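Subject: Re: [edthorpe-slots] Kullska free spins, are they worth it?
From: Mawar Teoh

Hi all,

Sorry for the slow answer, I've been in Loltcombe most of March and only read the list in the evenings. I did take up the Kullska offer last month, so I can tell you how it went for me.

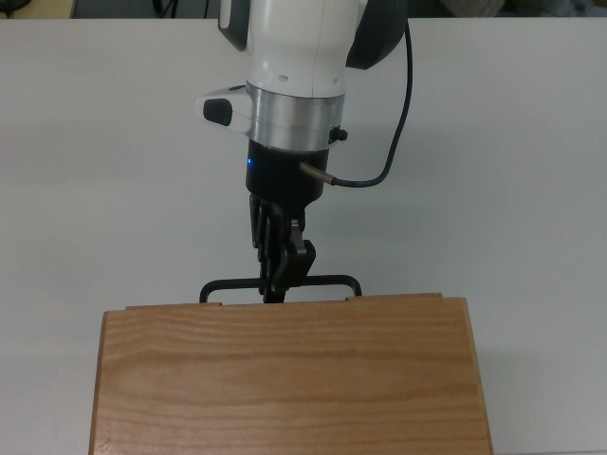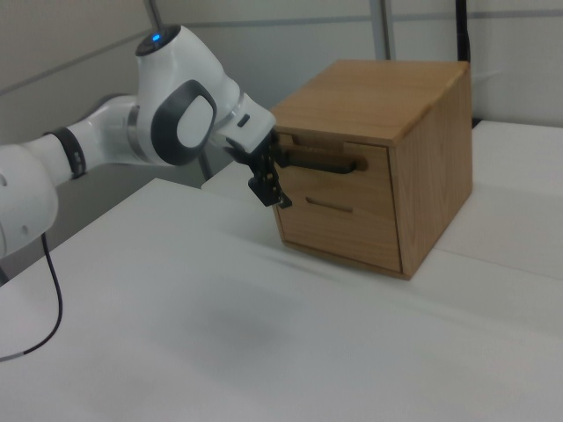
On the Edthorpe list, somebody wrote:

> Has anyone here used the Kullska welcome bonus? The banner says
> 75 free spins and a matched first deposit, but the terms go on
> for pages and I gave up halfway. Do you have to play the winnings
> through before you can take them out? I'd only be putting in 30
> quid or so and don't want it stuck there.

Yes, you do have to play them through! It's 30 times on anything you win from the spins, and the matched money has its own separate count, so keep an eye on both bars in the account page. I missed the second one for days and couldn't work out why the withdraw button stayed grey.

The spins only work on Lemma, the one with the lemons and the daft brass band music. I quite like it (my sister can't be in the same room as it), but it's slow going and the bonus round hardly ever turned up for me. My best balance was 1,506 in their points, which sounds grand until you change it over and find you could just about buy lunch.

Getting the money out was fine in the end. They wanted a copy of a bill first, and then it was in my bank by the next afternoon. There's a cap of 300 on what you can take from the free spins — not that I was ever troubled by it.

If you're only putting in a small amount, I'd skip the match altogether. There's a tick box for it on the deposit page, and you still get the spins. Set your deposit limit before you start as well, it's under Account and then Limits, and takes a minute.

Does anyone know if the spins still run out after a week? Mine did, but the page has changed and I can't find that line any more.

Mawar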